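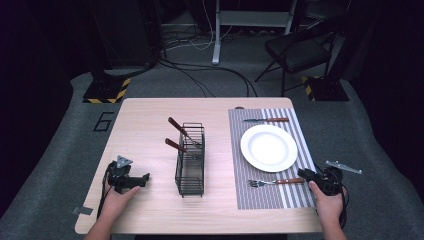

The caddy with one place setting, wood-handled knife and fork on a striped mat.

Sorkwood wire cutlery caddy, reviewed

Ardalan Babaei
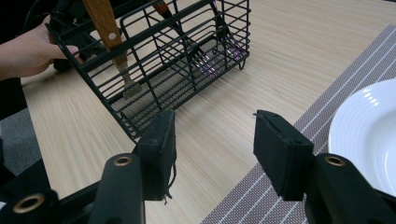
2 min read

The Sorkwood is a tall, narrow wire basket with an open top, sold for holding cutlery upright on a table or bench. Ollell lists it in one colour. I bought mine in November and have used it at most meals.

Construction first. The sides are an open rectangular grid and the bottom is a much tighter mesh, so fork tines stay inside and crumbs mostly fall through. The rim is smooth to the fingers all the way round. Small bent wire feet lift the bottom off the table – enough clearance to wipe under it with a thin cloth, but a thick sponge catches.

Stability depends on the load. Empty, it slides if bumped. With 26 pieces in it the caddy sits firmly, but getting a knife out from the middle means disturbing its neighbours. I settled on 6 settings of knife and fork as the practical limit. With only a couple of pieces inside, they lean to one side and the handles stick well out past the rim. There is no divider, and at this price there should be one.

My cutlery is the Golestani set with riveted wooden handles. Heads go down and handles go up, which keeps the wood away from any water collecting at the bottom. Drainage is good. I would still dry wooden handles by hand before loading, as they touch the metal where they lean.

Carrying it is easy enough one-handed if you grip the top rim. Tilt it too far and everything shifts to the low end.

The older Dristavdale caddy is wider and lower. It holds less upright and takes up more of the table, though it is harder to tip. For a small table with placemats out, the Sorkwood's footprint is the better fit.

Coating: no chips or rust so far. The inside corners of the mesh hold grease and need a brush.

Rating: good, with the divider as the main omission.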